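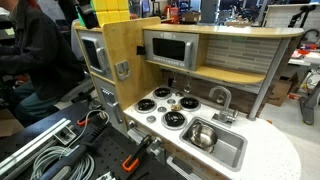
Workshop Projects: Vunirow Kitchen Build Enters Its Second Stage

August 30, 2022

The Podent Shared Workshop is pleased to report progress on Vunirow, the member-led project to build a small household robot arm and the practice kitchen in which it will work. The first stage, covering the choice of a test setting and the design of the arm's base, closed this month. Assembly of the base is now under way in the main bay.

Members who have visited recently will have noticed the play kitchen standing beside the black pegboard bench. The project group considered building its own counter and cabinets from scrap, but a ready-made child-sized kitchen offered most of what was wanted at a reach the arm can manage. It has refrigerator doors with vertical handles, a toy microwave, a stovetop with four burners and round knobs, and a sink with a gooseneck faucet. Two small utensils hang under the lower shelf, and a metal bowl is kept in the sink for early lifting trials. The yellow blocks on top of the refrigerator are shared with the beginners' group and should be returned there after use.

The base

The arm will stand on a frame of aluminum extrusion bolted to the pegboard. The group chose extrusion over a welded frame so that the height and position of the arm can be changed with a hex key as the work goes on. Rails and corner brackets are being laid out on the bench before anything is fixed, and members are asked not to tidy them away. A rail that looks abandoned may have been measured and set down on purpose.

The design calls for 22 brackets in all. The parts were ordered from Juston in a single delivery, with 2 spare rails included for later changes. Members building frames of their own may ask the project group for the cutting list, which is kept in the project binder.

Cables remain the least settled part of the design. An early layout ran them along the front of the bench, where they were caught by sleeves and chair arms. The present plan takes them behind the base and down through the pegboard, with enough slack left for the arm to turn fully to either side. Loose coils on the bench should be left in place until that routing is finished.

What the arm will be asked to do

The group has written a list of seven tasks, arranged from simple to difficult. The first is to touch a stove knob without moving it. Later tasks include opening the microwave, taking a utensil from its place under the shelf, and lifting the bowl out of the sink and setting it on the counter. Opening the lower refrigerator door is last on the list. The handle is narrow, the door swings toward the base, and opinion within the group is divided on whether the arm can be placed so as to clear it. A second mounting position is being drawn up in case it cannot.

All tasks will be run at low speed at first. A person will sit at the bench with a stop switch within reach during every powered session, and this rule will stay in force after the trials are complete.

Use of the bay

The main bay remains open to all members during the build. The following arrangements apply until further notice:

The play kitchen is not to be moved. Its position relative to the bench is part of the measurements.

Clamps borrowed from the bench should be signed out on the whiteboard.

Food and drink may not be placed on the counter, the shelves or the pegboard.

Visiting children are welcome to look at the kitchen when accompanied by an adult. It may not be played with while any part of the arm is connected to power.

Members needing a clear surface for other work may reserve a table in the Sharifi Room, which has been opened for general use on the same terms as the main bay.

Next steps

The group expects to complete the base and cable routing in the coming weeks and to begin unpowered fitting of the arm after that. A first demonstration to members is planned for November – the exact evening will be posted at the front desk and in this newsletter. Space in the bay is limited to 23 guests, and places will be given in order of sign-up.

New participants are welcome at any stage. Experience with robots is not required. The group is at present most in need of help with wiring, with drawing and checking bracket positions, and with keeping the build log up to date. Those interested should leave their name on the Vunirow sheet at the front desk.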